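Re: [cell-practice] speed limits during teardown trials

> Do we really need the written checklist every time the arm
> goes into a PC? Plerstead only fills it in once a shift.

Oh, I'd keep it! We do it at each new case at Nendari, and it's only 8 lines. Side panel off and tower on its side before the arm comes in, that's line 3.

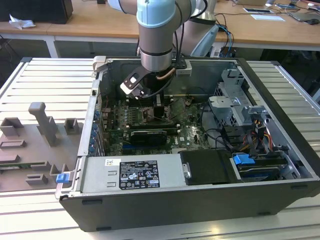

Who signs the sheet when two people share a cell? Whoever holds the stop button signs, and the other person initials.

I can send our July version if you want it (the Hamavance wording is still in there, sorry).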